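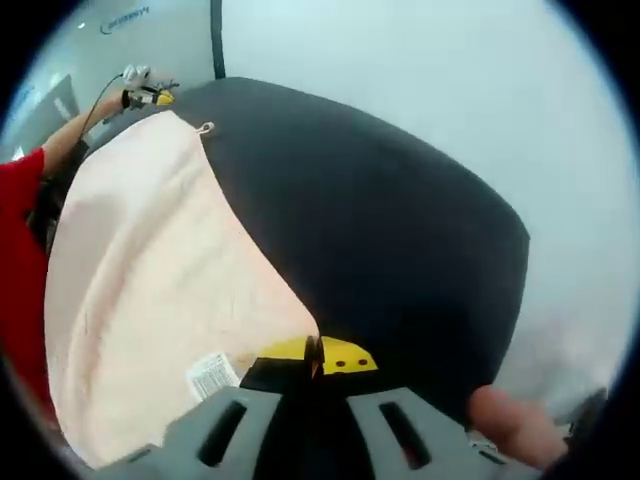

Junior Web Developer (part-time), Tridell

Tridell builds and looks after websites for people who work for themselves: translators, illustrators, piano teachers, freelance engineers and the odd novelist. Most of our clients want a few pages, a CV that can be read on a phone, and a contact form that works. We have 400 sites in our care at present and need another pair of hands to keep them in order.

The post is for 2 days a week to begin with, starting in September. You can choose the days, but they need to be the same ones each week so that clients know when to expect an answer. The office is in Rurnitz, on the second floor above the bicycle shop. There is no lift. Working from home is fine once you have settled in, which usually takes a month or so.

What you will be doing

Most of the work is small changes to existing sites. A client sends a new list of publications, or has moved house, or wants the German version of a page to match the English one. You will make the change, check it on a narrow screen and a wide one, and write back to say it is done.

You will also move older sites to Kurico, our own page builder. It turns plain text files into static pages, and there is no database behind it. So far 33 sites have been moved. The rest are a mixture of hand-written HTML and old blog software, and some of them have subdomains that their owners have forgotten about. Part of the job is finding out what is still in use before anything is switched off.

Now and then you will set up a new site from scratch, including the domain name, mail forwarding and the first draft of the front page.

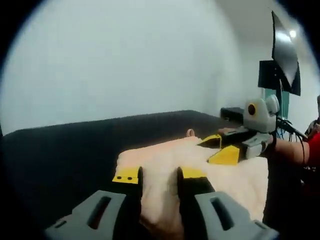
What we need from you

You should be comfortable writing HTML and CSS by hand and able to find your way around a server from the command line. Some knowledge of DNS is needed, at least enough to tell an A record from a CNAME and to know why a change hasn't shown up yet. We use Git for everything, including letters.

You will be writing to clients every day, so clear written English matters. German would help a great deal, as a third of our clients have pages in both languages. Ukrainian would also be useful.

We don't ask for a degree. If you have a personal site of your own, please send the address, even if it is unfinished or you haven't touched it for years. We would sooner look at that than at a certificate.

Things you don't need: any particular JavaScript framework, a portfolio of client work, or experience in an agency.

Pay and conditions

Pay is by the hour and is the same for everyone doing client work here. We will send you the current rate when you get in touch. Holiday is paid in proportion to the days you work. We supply a laptop and a screen, or you can use your own machine if you prefer. There is no on-call duty. If a site goes down at night it waits until morning, and our clients know this when they sign up.

The contract is for one year. The last two people in this post stayed on afterwards, one of them to run the hosting side with Didenko, the firm we share our servers with.

How to apply

Write to Daryna Pavliuk using the form on our contact page. Tell her a little about yourself, which days would suit you, and where we can see something you have made. A CV as a link or a PDF is enough. Please don't send a photograph.

Applications close on 5th July. Everyone who writes will get a reply, and those we would like to meet will be asked in for an hour's conversation and a short paid task, which is to correct a page with several mistakes in it.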